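3.2 Cleaning the opals

I'll admit I came to this part of the study with a grudge. My aunt ruined an opal ring in a jewelry cleaning machine, so when Margaux Renaud and I split up the work, I asked for the opals! We had five stones from Nartey, and two of them were doublets (thin slices glued to a dark backing).
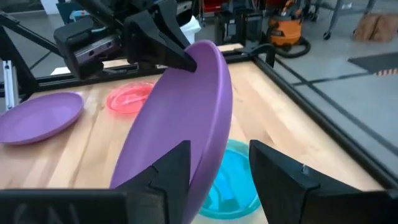
Figure 2. Purple plate held between black grippers.

The doublets worried me most, as water can creep into the glue line and leave a cloudy edge. I wiped those with a soft damp cloth and nothing else. The solid stones got lukewarm water, a drop of mild soap, and a very gentle rub with my fingertips.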